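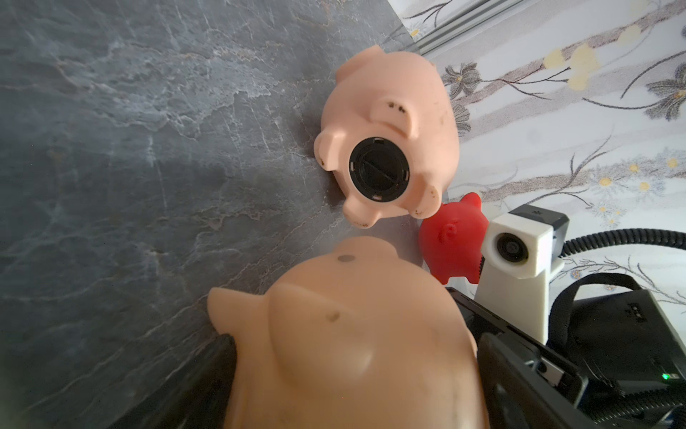 Wrist camera merges two objects into one mask when they are the same color

Imani Rotich

Our perception node has been giving me trouble since July, and I would be so grateful for a fresh pair of eyes. We run Fultthorpe for segmentation and Saretell for grasp planning, and everything behaves nicely until two things of nearly the same color line up in the wrist view. Then the masks flow together into one big blob, the centroid lands somewhere between the objects, and the planner happily goes for that spot. In the view I'm stuck on, the near pig is between the fingers and a bit out of focus, and the other one is lying on its back behind it with the black stopper facing up. I get a single pink mask for the pair. The little red pig next to them comes out perfectly every time, which makes me think color is doing far too much of the work.

I replayed 167 saved views through the node last night and 14 of them had a merged mask. Raising the score threshold only made the far pig vanish. Lowering it brought in flowers from the wallpaper (sigh). Is there a setting I've missed, or do I need to go and retrain something? I'd love to avoid retraining if there's any way around it.

tallgrass_ben

Have you tried turning the lights down? Ours was pretty washed out once and that helped a bit. Otherwise I would just retrain.

Marguerite in the lab

Hi Imani! I went through very much the same thing on our Govell setup, and I don't think you need to retrain, at least not yet. A threshold won't pull apart two objects that have already been grouped together, so please put that one back where it was and be kind to yourself about the lost evening. What worked for me was letting the fixed camera decide how many objects there are and asking the wrist camera only for the close-up shape.

Before you send the arm down, take the object centers from the fixed view and project them into the wrist view using the arm's current pose. Each center becomes a seed, and each seed gets its own mask. If two seeds land in the same blob, split it by depth first and by outline second. Depth gets poor on whatever is right up between the fingers, so I ignore it there and keep the last good outline from farther back.

Do check your hand-eye calibration first, though! Mine was off by 5 mm and the seeds kept sliding onto the neighbor, and I blamed the splitting code for ages before I looked.

One more thing to watch for is the moment the gripper is down among the pigs, because then the fixed camera sees black gripper where it used to see pink. Don't refresh the seeds at that point. Freeze them when the approach starts, and only take new ones once the arm is clear again. With two arms on one rail I'd also mask out both of them from their joint positions, even the one with its jaws open and nothing in them, or you'll get seeds on the links.
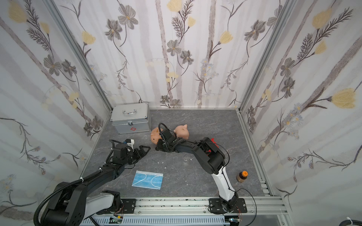

Martens_fan

Agree with freezing the seeds. I'd add that you should wait for 3 matching results in a row before you hand a mask to the planner, which gets rid of most of the flickering. It costs a little time per pick and I have never minded it. Also check which color space your Saretell bridge is sending, as mine had red and blue swapped for weeks and I only caught it when I looked at a debug view and a blue mask was orange.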